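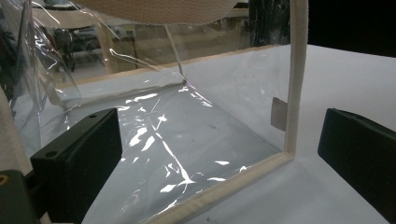
Ticket: label printer at packing bench 2 skips every other label

Opened by: Fatima Coetzee
Site: Landen
Opened: 27/02/2023
Priority: high, orders backing up

Problem
Printer feeds one label fine, then spits a blank, then fine again. Started after we put a new roll in. Red light blinks between jobs. Order system (Stindero) says everything printed OK. Clear film and the mailing bags are on the same bench but the printer has its own shelf, nothing touching it.

Tried so far
- off and on, twice
- took roll out, put back in
- different cable
- test page from the button on the front — same thing, blank every second label

Reply, Tanvir Akanda
If the test page does it too then it's not Stindero. Two questions. Is the new roll the same size as the old one? And which supplier, Clinow or Engelbrecht? The gap between labels is different on those and the printer has to be told.

Fatima
Engelbrecht. We ran out of the Clinow ones. Label looks the same size to me, 600 on the roll.

Tanvir
Ok. Do this in order:
1. Lid open, roll in, labels under both guides. Guides snug but the roll should still turn.
2. Close lid till it clicks on both sides.
3. Hold the feed button until the light blinks, let go. It will push out a few blanks, leave it alone.
4. Print the test page again.
If it still skips, wipe the little sensor under the paper path with a dry cloth. No spray.

Fatima
Did 1 to 4. Still skipping but now it's every third one. Wiped sensor, there was a bit of label stuck on it, sticky side up. Peeled it off and did step 3 agian.
9 test labels in a row, no blanks. Running the real queue now.

Fatima
200 done, all good. One came out a bit low, address still readable.

Tanvir
Low one is the top offset. Settings, Label, Top, take it down by 2 and save. If you go back to Clinow rolls you'll need to do the feed button thing again — I'll add it to the Landen setup notes. Leaving this open till the next roll change, then closing.

Status: waiting on customer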